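Section 4: Setting up and locking the Villalba deck box

This section covers choosing a spot, putting the panels together, fitting the lock and looking after the box over winter. It applies to the Grumico Villalba in the 335-liter size. If you have the smaller Gosau, the steps are the same except that there is no center brace, so skip step 6.

Before you start

Lay out all the panels and check them against the parts sheet. You will need a Phillips screwdriver, a rubber mallet and a level. Do not use a power driver. It strips the plastic holes very quickly.

Allow a clear stretch of wall at least 138 cm long. The lid opens upward and back, so leave a hand's width behind the box as well.

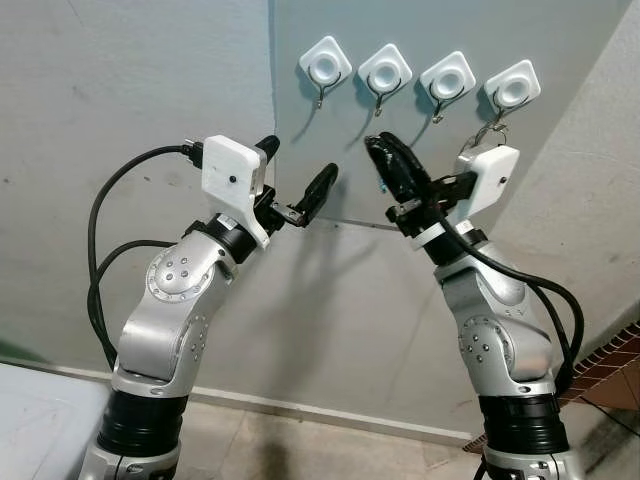
Nélida Echeverría: I put mine flat against the siding the first time and the lid would only stand up halfway, then it dropped on my arm. Pulled the box forward and it has been fine. Could the gap be marked on the floor panel?

The gap is not marked on the floor panel. The molded feet at the back are the best guide. Set the box down, open the lid all the way, and move the box forward until the lid rests by itself.

Assembly

1. Place the floor panel on level ground with the feet down. On grass or gravel, put pavers under all four corners.
2. Stand the back panel in its slot and tap it down with the mallet. Work from the middle out to the ends.
3. Fit the left side panel, then the right. The side panels are stamped L and R on the inside.
4. Slide the front panel down between the side panels. It should drop in with light pressure. If it binds, lift it out and check that the back panel is fully seated.
5. Put in the corner screws and tighten them by hand. Stop when the head is flush.
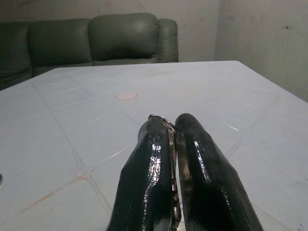

6. Snap the center brace across the top, from front to back, with the ribs facing down.
7. Hang the lid. This takes 2 people, one to hold the lid upright and one to push the hinge pins through.
8. Close the lid and look along the front edge. If one end sits higher than the other, loosen the hinge screws a half turn, press the lid square and tighten again.

CAUTION: Do not sit on the lid until the center brace is in. With the brace in place the lid will take 108 kg, spread evenly.

Fitting the lock

The lock barrel is packed with its nut and cam. Push the barrel through the hole in the front panel from outside, slip the cam over the back of it, and run the nut up finger tight. Turn the key to locked. The cam should point straight up. If it points sideways, take it off, turn it a quarter turn and put it back.

Write down the number stamped on the barrel and keep it indoors with your receipt. Replacement keys are cut from that number.

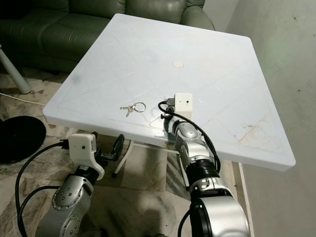
Do I have to use the barrel lock if I already own a padlock? No. The front lip has a molded loop that takes a padlock, and you can leave the barrel out and close the hole with the plug from the parts bag.

NOTE: Do not oil the lock. Use dry graphite, one puff in the keyway every April. Oil collects grit and the key will begin to stick.

Cleaning and winter storage

Wash the box with warm water and dish soap. Most marks left by leaves and rust come off with a soft brush and a little baking soda. Bleach will chalk the surface, and so will a pressure washer held too close.

Keep cushions off the floor panel. The Pludico liner tray lifts them clear of any water that gets in, and it can be ordered separately.

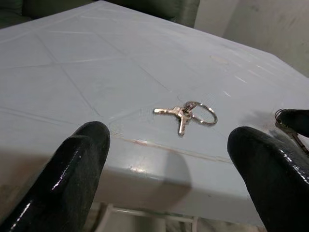
If the box will stand outside through freezing weather, empty it, dry the hinge pins and leave the lock in the open position. Brush snow off the lid before lifting it. A frozen lid should be left until it thaws, as prying at the lip will crack it.

To take the box apart, work backward from step 8. Keep the screws and hinge pins in a bag taped to the inside of the back panel. Panels should be stored flat.

Section 5 lists spare parts and how to order them.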